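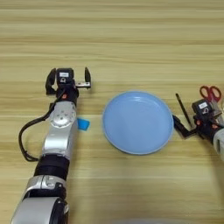 Table automation at Orkby is the common name for the introduction of two-armed robots in the sorting and packing rooms of Orkby, a company which prepares craft and kitchen kits for schools. The robots were built by the firm Brindier and are placed at ordinary work tables, in the same rooms where people work. The change is known in the region mostly for its effect on the daily tasks of the staff, and less for the machines themselves, which are of a usual type.

Background

Orkby has its workshop in Cloltow. Before the automation, each kit was put together by hand. A worker took small household and stationery articles, such as plates, sponges, pens and scissors, from open shelves, checked them for damage and laid them in a tray. The work was light but very repetitive, and complaints of pain in the wrist and the neck were frequent. The former head of the packing room, Viorica Bălan, kept a notebook of these complaints, and this notebook was later used in the discussion with the management.

The first robot station was opened in February, after a trial of seven weeks. The trial was made with one table only, and the staff could stop it at any moment.

Equipment

Each station has two arms, a left and a right one, which reach over a table from the side of the operator. Every arm ends in a black gripper with two parallel fingers, and a small camera is mounted on the gripper. The fingers can hold thin articles, for example a pen, as well as soft ones. Flat articles are more difficult. A plate lying on the table must be taken by its rim, and a low rim gives the fingers little to hold. Scissors are handled by the loops of the handles when it is possible.

The cables of the arms run partly outside of the housing. In the first months they were sometimes caught on the trays, and the maintenance technician, Johannes Fourie, changed the position of the trays for this reason.

Organisation of the work

There are now four stations at Cloltow, and one person looks after two of them. This person is called the table lead. The table lead puts out the articles, starts the task, watches the first movements and corrects the position of an article if the gripper misses it. At the end of the shift he or she writes a short report with the articles that caused trouble.

The checking of quality stays with people. Small scratches on plastic and bad joints in scissors are judged by eye and by hand, and the staff asked to keep this task during the negotiations. Sharp articles are put out last.

Effects on the staff

No employee was dismissed during the introduction, but two posts were not filled again after retirement. The union representative, Sinéad Rafferty, criticised this decision and called it "a reduction with good manners". The management answered that the number of orders in the winter did not justify new posts.

Several workers reported less pain in the hands. Others found the new work more tiring for the head, as one must be attentive for long periods in which nothing happens. Breaks were made longer for this reason, and the table leads change places with the checkers after lunch. The pay of the table leads was raised by one grade, while the pay of the checkers remained the same, and this difference is still a subject of discussion.

Training

Training is given by Stela Zamfir, who was herself a packer. The course takes nine days and is held partly at the Jitaru training centre. Older employees were at first less willing to apply, until a part of the course was moved from the computer to the table.

See also

Brindier
Jitaru training centre
Repetitive work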